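Cledholm adds matt mug and shallow plate to Broltari tableware range

Two new pieces, a straight-sided mug and a round plate with a raised rim, go on sale in August

Tableware maker Cledholm is extending its Broltari range with a mug in pale teal and a plate in lavender. Both will be available from August through the company's own shop and through its trade distributor, Cistard. The additions bring the number of shapes in the range to four.

Broltari was introduced as a small everyday range for households that buy single pieces and add to them over time. Until now it consisted of a cereal bowl and a serving bowl. Retailers had asked for a flat piece and a drinking vessel in the same family of colours, and development of both began last year under Magdolna Illés, head of product at Cledholm.

The mug is a plain cylinder with a C-shaped handle. The outside carries a matt glaze with a slightly chalky feel. The wall is vertical from foot to rim, so that the mug can be stored against its neighbours on a narrow shelf. The handle is attached by hand before the first firing and checked for alignment once the clay has dried.

The plate is round and shallow. Its rim is raised enough to hold a sauce or a soft dessert, and the glaze is glossier than that of the mug. Cledholm tested the two finishes on both shapes before settling on the present arrangement. Cutlery left grey marks on the matt surface of the trial plates, and these were slow to clean off.

"The plate takes most of the knife contact, so it has the harder and smoother glaze," said Illés. "The mug is handled more than it is scraped, and the matt surface gives a better grip. We saw no benefit in forcing one finish on to both pieces."

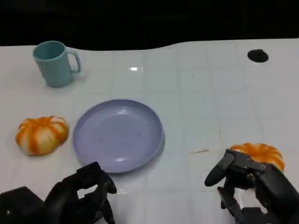

The Broltari mug in pale teal and plate in lavender, with striped pumpkins.

The colours were developed by Veronika Vass, who is responsible for glazes at the company. The teal and the lavender were adjusted over 83 test firings. The lavender proved the more difficult of the two, as small changes in kiln temperature moved it towards grey or pink. The production recipe is fired on a slower curve than the rest of the range, and pieces from each kiln load are compared with a reference tile under daylight lamps.

Both pieces are suitable for dishwashers and microwave ovens. They are not intended for use in a conventional oven or under a grill. Abrasive pads should be avoided on the matt glaze of the mug, and tea or coffee stains can be removed with a paste of bicarbonate of soda and water.

The first production run is limited to 532 sets, each consisting of one mug and one plate. Single pieces will follow once the sets have been delivered to shops. Orders placed by the trade will be filled in the sequence in which they are received, and no reservations will be taken by telephone.

Autumn display material

Cistard will supply stockists with printed shelf cards and a short guide to laying out the range for the autumn season. The guide was prepared by Fanni Kiss and covers small tables, window ledges and shop counters. It recommends a white or light grey surface, one plate to each mug, and small ornamental pumpkins in orange and cream as the only decoration. Patterned cloths are not advised with the lavender glaze.

"Most of our stockists have a counter and perhaps one shelf to work with," said Cathal Mac Suibhne, sales manager at Cistard. "The guide is written for that amount of space. It can be set up before opening time by one person and needs nothing that has to be specially ordered."

The display material is free of charge to shops ordering six sets or more. It is packed separately from the tableware and will be sent in advance of the first delivery.

Packaging

Each set is packed in a plain carton with moulded pulp inserts. The inserts were designed by Gergely Csizmadia and replace the foam used for the earlier bowls. The carton and inserts are 100 per cent paper-based and can be placed in household recycling together. The mug and plate sit in separate compartments, with the plate held on edge.

The same inserts will be introduced for the two bowls when existing stocks of the foam have been used up. Item codes and barcodes for the bowls are unchanged.

Price lists, care leaflets and glaze samples are available to the trade from Cistard on request. Press enquiries, including requests for pieces on loan, should be addressed to Magdolna Illés at Cledholm.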